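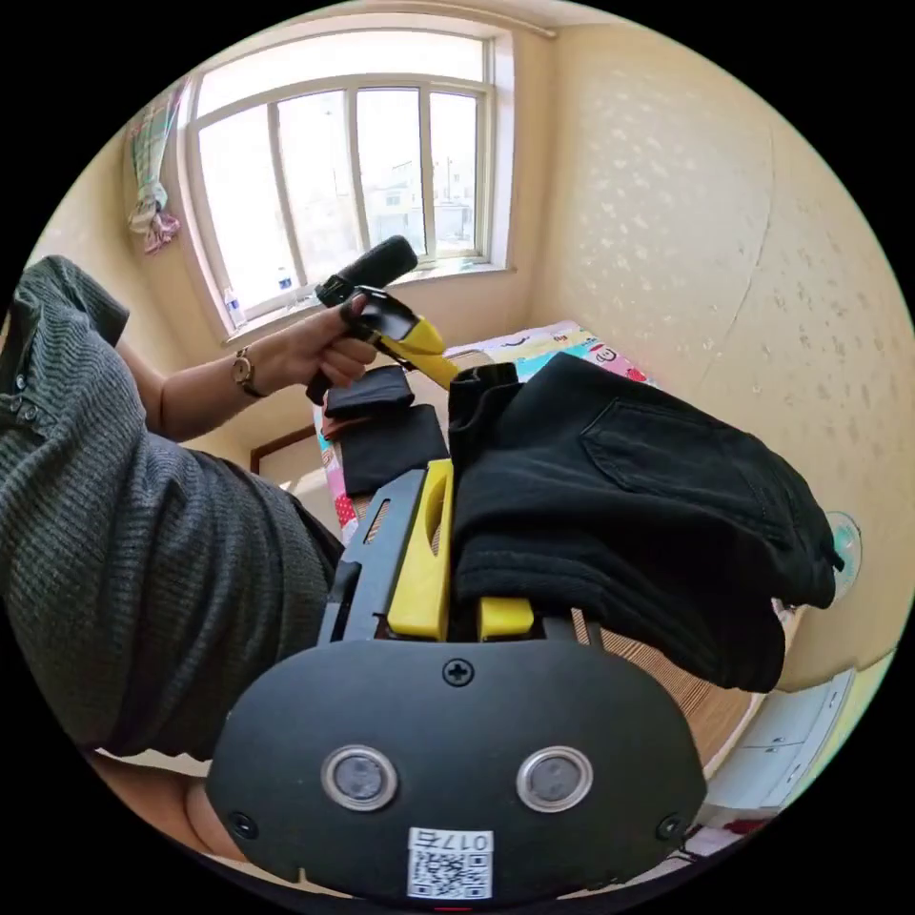
Banlow Opens Second Line for Mineral Wool Facade Boards

JIANG — Banlow has started up a second production line at its Jiang plant, and the first boards are already on their way to builders! The new line makes the Sivodlow range, a stiff mineral wool board that sits behind outside wall cladding and keeps the heat in.

Work on the line took 16 months from the first drawings to the first finished board. It runs in a new hall next to the old one, and it can make boards in 4 thicknesses, with changeovers handled between shifts so that orders for small jobs no longer wait behind the big ones.

"We've wanted this for years, and the whole plant turned out to see the first board come off the saw," said Shiyu Li, plant manager at Banlow. "People were clapping over the noise of the fans — I couldn't hear a word of my own speech, and I didn't mind a bit."

The first large order goes to Husent, a housing project with 452 apartments in 8 buildings. Crews there will begin fixing the boards in March, starting with the north walls. Banlow is cutting the corner pieces at the plant, which should mean much less trimming up on the scaffold.

Wenjie Lu, who leads product testing, is just as pleased with the board itself. "The edges are firmer than on our older boards, and they stay square when you stack them," Lu said. "Installers asked us for that again and again, and we're so happy to hand it to them at last."

Sample boards and fixing guides can be ordered now through the Banlow sales office. Builders and architects who would like to see the line running can book a plant tour, with groups leaving from the main gate at 10 a.m.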